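Search this blog... Go

Posted in: Robots & Claims

Sixty-eight percent of what?

2019-04-02

I've read the Drilus report twice now and I still don't know what the headline number means. For those who missed the first round in February: Drilus is the imitation learning method out of Dekitier, the one that is supposed to get a two-armed humanoid to do household sorting from 200 demonstrations. The claim is 683 successes in 1000 trials. People have been passing that around as "does laundry 68 percent of the time," and I'd like everybody to slow down.

Start with the word "trial." You have to go to the appendix to find it defined. A trial begins with the item already in the container and the container already within reach, washer door open. It ends when the item has left the container and is past the lip of the drum, or when time runs out. Fine, that's a task. It's a decent task, even, because socks are floppy and dark ones give depth sensors a miserable time. But the door is opened by a person, and so is whatever comes after. If I skipped those parts at home I'd be great at laundry too.

Then there's the matter of retries. The report allows the policy to attempt a grasp as often as it likes inside the time limit, and counts the trial once. I have no objection to retries. I do object to leaving out how many there were. A robot that picks up a sock on the first go and one that paws at it until a corner happens to catch are both a 1 in this table, and I would only want one of them in my house.

The baseline bothers me more. Drilus is compared with plain behavior cloning trained on the same 200 demonstrations, and the baseline does badly, as you'd expect. But Drilus also gets the wrist cameras and the baseline gets the head camera only. I read that paragraph several times hoping I'd misunderstood. So how much of the gap is the method, and how much is simply being able to see the fingers? There's no row in the table for cloning plus wrist cameras. It would have taken them a few days to run.

I wrote to Horațiu Barbu, who is first author, and he answered the same evening, which is more than I can say for most people I grumble about. He agrees the row should be there. He says the wrist view matters most in the last few inches of a grasp and he'd expect the baseline to improve with it, though he wouldn't guess how far. He also told me the results come from 5 training seeds pooled together, and that one of them was much worse than the others. The report gives the pooled figure and no spread. Pooling is how you make a bad seed disappear, so I asked for the split and he said he'd see what he could do.

What I do like is the setup. Grultevis, the humanoid they use, is an off-balance, cable-draped thing and they haven't tidied it up for the occasion. The lighting throws hard shadows of the hands onto pale surfaces, and a vision policy could easily latch onto those instead of the hands themselves. (Does it? Another experiment I'd pay to see – move the lamp and run it again.) And the socks are dark, black or navy, inside something woven or ribbed that shines orange. I can't decide if that helps or hurts. The contrast between sock and container is strong, so finding the sock may be the easy part. I'd try an orange towel.
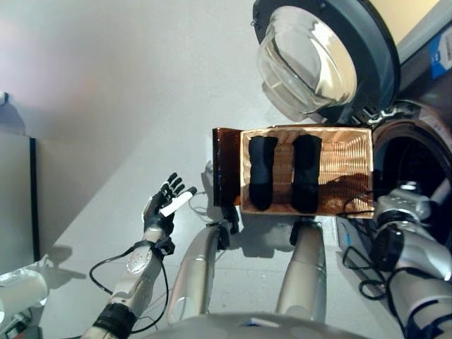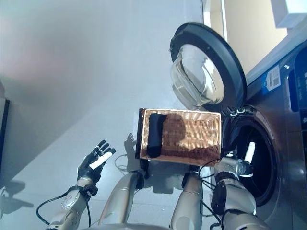 Head view, washer door open in both. 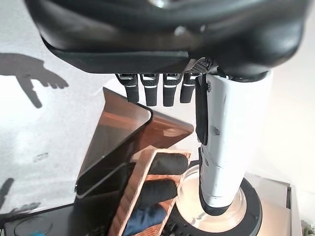

So where does that leave the 683? I'd read it as a count of one short piece of a chore, with unlimited grasps, in one room, under one lamp, on training runs of uneven quality. Within those limits I believe it. Barbu strikes me as careful, and the logs he sent match the totals in the report. What I don't believe is the sentence in the abstract about "general household competence," and when I quoted it back to him he said it had been a late addition and he wasn't fond of it either.

There's a follow-up coming in which the same method gets trained on fewer demonstrations. I'd much prefer the missing baseline row first, then the seeds listed one by one, then a different color of sock. If the number stays anywhere near where it is after that, I'll write a nicer post.

One correction to my February post while I'm here: I said the demonstrations were collected with a joystick. They were done with gloves and a headset, and two readers were right to tell me so. I've fixed the text. The complaint about the time limit stands, and I've asked Barbu about that as well.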